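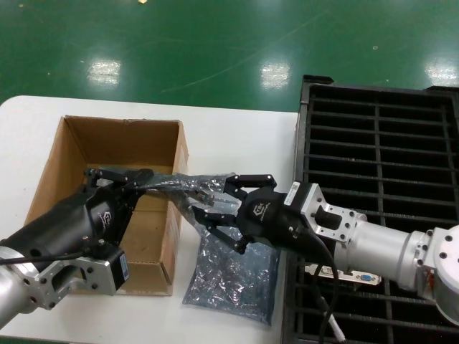
Packing table with open carton. Grid tray on floor, right of table.

Workplace inspection: packing table and adjoining floor
Site: Benthorpe, Hall 2
Date: 18/12/2018
Inspector: Hugo Courtois
Checklist ref.: 691

1. Floor surface
Result: Pass with comment
Green epoxy, glossy. Faint curved scuff lines at the packing table. Scuffs are cosmetic unless a fingernail catches in them. Refer to Hervieu if the coating lifts.

2. Lighting
Result: Pass
Ceiling lights reflect strongly in the floor. Check for glare from the normal working position. Glare must not hide small items on the floor.

3. Packing table
Result: Pass
White top, rounded corner, no overhang of the carton on the aisle side permitted. Wipe down at end of shift.

4. Carton
Result: Pass
Flaps removed before filling. Cut edges to be free of staples and loose strips. Lanar cartons only; do not mix with Inport stock.

5. Grid tray, on floor
Result: Action required
Black plastic, raised rim, open lattice. A tray on the floor beside a table is a trip hazard and must be returned to the table or a rack when not being loaded. Cables must not lie across the tray or pass through the openings.

6. Grid tray, handling
Result: Pass with comment
Hold by opposite sides of the rim. Do not lift by a single divider. When the tray is tilted, check first that all cells are empty.
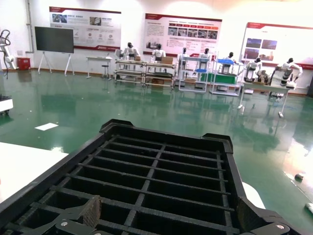
Cracked dividers are grounds for withdrawal. Tag the tray and record it under item 6; do not tape it.

7. Loose items on floor
Result: Action required
Sheet of paper and a small dark round object to be picked up. Repeat the check before each shift.

8. Back wall and workbenches
Result: Pass with comment
Screen stand has splayed legs; keep the feet out of the walking line. Small red box on floor against wall: move to shelving. Stool tucked beside table, correct.

Open actions: 5, 7, and the red box under 8.
Next inspection: September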